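A segunda temporada de "Hikine" chega em outubro, com oito episódios em vez dos seis da primeira. A série policial, produzida pela Bredus, passa-se numa vila costeira onde um arquivo municipal arde na noite de Natal. Falámos com a argumentista principal durante uma pausa na montagem.

"Escrevemos 1114 páginas para chegar a oito guiões", conta. "A maior parte foi para o lixo. Havia uma linha inteira sobre o estaleiro Pernetti que caiu na segunda leitura."

A estreia correu melhor do que a equipa esperava. Uma cena de mercado, no terceiro episódio, juntou cerca de 1000 figurantes e foi rodada em duas manhãs. Desta vez há menos exteriores e mais interrogatórios.

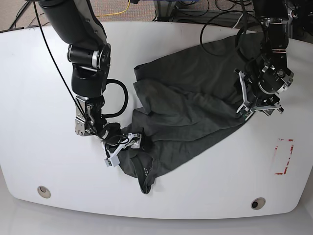
Quem não viu a primeira temporada consegue acompanhar a segunda?

"Consegue, o caso é novo. Perde-se apenas a história do inspetor com a irmã, que retomamos no episódio quatro."

Sobre o final aberto da primeira temporada, a argumentista diz que recebeu 684 mensagens, quase todas a pedir o nome do incendiário. Leu-as todas e não respondeu a nenhuma. "A resposta está no episódio seis e foi escrita antes da estreia."

A banda sonora volta a ser do coletivo Hamann, gravada desta vez com um quarteto de cordas. Quanto a uma terceira temporada, ainda não há contrato. "Tenho um caderno com notas e mais nada. Primeiro quero acabar a mistura de som."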